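Matte paint drying shiny in patches

I put a second coat of flat dark green on some plastic shelf brackets and it dried shiny in spots. Same can, same day. Do I have to sand it all off?
vemitz16, July 1, 2022

No. Shake the can longer, two full minutes, and spray one more light coat. The flattening agent settles at the bottom. If the shiny spots feel slick, scuff them with 2,000 grit first and wipe off the dust.
Flilell

had this too, switched brands and never looked back

Clatbridge_5

Check the humidity before you recoat. I wait for a dry afternoon and leave 16 hours between coats. Look at it under a lamp from the side, as flat paint always shows a little highlight along an edge.
Kalogeropoulos
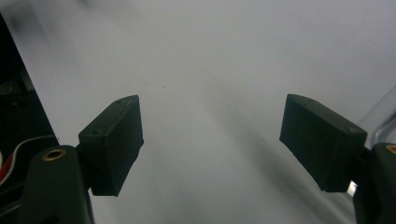
Matte dark green, soft highlights along the upper edge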